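Notes for the talk, evening version. Wednesday, the hall in Gravinach. 43 minutes with questions. Speak slowly. Drink water before the part about oil.

## Living with a wooden table

**Slide 1, title only**

Good evening, and thank you for coming. I wait until the people at the back have found chairs.

I want to speak tonight about wooden tables in the house, and how to keep them for a long time. I am not a cabinetmaker. I repaired furniture for 17 years in a small shop in Budmont, most of it tables, and most of those were kitchen tables. So I know them from the side of damage. If somebody in the room has learned the trade properly, please correct me at the end, I will be glad of it.

English is my third language. If I use a wrong word for a tool, raise your hand and tell me the right one.

**Slide 2, the question people ask first**

People come with a table and they ask, "Can you make it like new?" I always asked back, "Do you want it like new?" Then there was a silence. Many of them did not want this. They wanted the black ring away, but they wanted to keep the dent where the grandfather dropped the iron.

This is important for the whole talk. Before you take any paper or any oil in the hand, decide what should stay. Walk around the table in daylight. Look at it low, with your eye almost on the surface. Put a small piece of tape next to each mark you want to remove. What has no tape, you leave alone.

(If the room is friendly, tell the story of the table from Brunden: a family sent it with tape on it, and the tape had been put on by two sisters who did not agree. There were two colors of tape. I did the blue ones only and waited for a phone call. The call came the same day.)

**Slide 3, what finish do you have**

Before cleaning you must know what is on the wood. There is a simple test. Choose a place under the edge, where it is not seen. Put one drop of water there.

- If the drop stands up round and stays, there is a film on the wood, for example varnish or lacquer.
- If the drop goes flat slowly, it is probably oil or wax, and it is getting thin.
- If the drop goes in quickly and makes a dark spot, the wood has little or no protection.

Wait three minutes before you decide. I say this because I was impatient as a young man and I gave a wrong answer to a customer in front of her mother.

The test is not perfect. An old wax over an old varnish will confuse you. In this case rub a little with a white cloth and mineral spirits, again under the edge. Wax comes off yellow or brown on the cloth. Open a window.

**Slide 4, daily cleaning**

Here I can be short. A cloth, damp and well wrung out, then a dry cloth. Go along the grain. For grease, a small drop of dish soap in warm water, and then again with clean water, and dry.

Please do not use:

- the rough green side of the sponge
- vinegar, if the surface is oiled
- steam cleaners
- furniture spray with silicone in it

About the silicone I could speak for one hour. It gives a nice shine on the first day. Later, when you want to put a new finish, the finish will run away from it and make small round holes, like the skin of an orange. In the shop we called these tables "the shiny ones" and we charged more.

Pause. Ask who has such a spray at home. Do not make them feel bad, my wife has it too.

**Slide 5, rings**

There are white rings and there are dark rings, and they are not the same problem.

The white ring is moisture caught in the finish. It is near the surface. Often it goes away by itself in some days. If it stays, put a dry cotton cloth over it and a warm iron, no steam, for a few seconds, and look, and again a few seconds. People are afraid of the iron and they should be a little afraid. Keep it moving.

The dark ring is deeper. Water went through the finish to the wood, and if a metal thing stood in it, then the iron in the metal has colored the wood. Oak is very quick to do this. Cloth and iron will not help. Here you need oxalic acid, with gloves and glasses, and you must treat the whole board and not the ring alone, or you will have a pale moon in place of a dark one. If you are not sure, bring it to somebody.

(Show the sample board from the bag. Pass it to the left side first. Last time it never arrived to the right side.)

**Slide 6, oil**

Water now.

Oil is what I recommend for most kitchen tables, because you can repair one place without doing the whole top. With varnish this is difficult.

Sand lightly, along the grain. Remove all the dust, then wipe with a cloth that is only a little damp and let it dry. Put the oil on thin. When you think it is thin, take half of it away. After a quarter of an hour wipe off everything that did not go in. If you leave it, it becomes sticky and stays sticky, and in August it will catch every fly of the village.

Do the second coat the next day. For a table that is used every day I do 3 coats at the beginning, and later one coat each year.

One serious thing, and I say it slowly. Cloths with drying oil, for example linseed, can start to burn by themselves if you leave them in a heap. Spread them flat outside on stone to dry, or put them in a metal can with water and a lid. Please repeat this to whoever helps you at home.

**Slide 7, light wood and what stands on it**

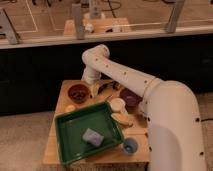
Pale wood asks for more attention than dark wood, and I am often asked if one should buy it at all when there are children. I say yes, because it makes a kitchen brighter and you see dirt early, when it is still easy to remove. The price is that each mark is visible also. On a light tan top like the one on the slide, where the grain shows so clearly, a dark ring would be the first thing a guest looks at. The darker base under it is more forgiving, and I like this combination, the light part for working and the dark part near to the shoes. Look also at the brown bowl on the left. A bowl is the thing that people put down once and then forget for the whole winter. Sunlight changes the color of the wood everywhere except under it, and in spring you lift the bowl and find its shadow. So move the bowl, and move the small things too. I do it when I change the bed sheets, then I do not need to remember.

If you already have such a shadow, take everything off and let the table stand in the light. The pale place will often come nearer to the rest, but it takes weeks. Sanding is quicker and usually you do not need it. With cherry you must be careful, it darkens fast, and a tablecloth with holes in the pattern can leave the pattern on the table. I have seen this one time and the owner liked it.

Felt under bowls and lamps is good. Change the felt when it gets hard, because sand collects in it. Rubber feet I do not like on oil or lacquer. Some rubber leaves a brown stain, and I know of no good way to take it out.

**Slide 8, heat and dry air**

A solid top moves. In winter with heating it becomes narrower, in summer wider. This is normal, and a good table is built so that the top can slide a little on its frame. Problems come when somebody has fixed it with extra screws to stop a noise. Then the wood cannot move and it cracks. If your table has a crack that opens in winter and closes in summer, do not fill it. The filler will press the crack further open when the wood grows again. Look underneath first, and look for screws which are newer than the others.

Keep the table away from the radiator. An arm's length is good.

(The picture of the Pathak table was here. It did not open on the computer of the hall last time, so only tell it: long refectory top, one end at the stove, the crack as long as a forearm, four wrong screws. We took the screws out and waited until June. We did not glue anything.)

**Slide 9, what to buy**

Short list, they can photograph it.

- cotton cloths, old bed sheets are best
- sandpaper, 180 and 240
- hardening oil, the smallest tin, because it gets thick after opening
- gloves
- a metal can with a lid

I do not sell any of this and I have no agreement with the shop by the bridge.

**Questions**

They will ask about coconut oil and olive oil. Answer: these do not harden, and olive oil can smell after a time.

They will ask about worms. Answer: fresh light powder under the hole means that you should have it looked at. Old holes without powder, probably they left long ago.

If there is a question about the price of a restoration, I say that it depends on the legs. Then explain about the legs, loose joints, old glue, and stop at half past eight, the choir needs the room.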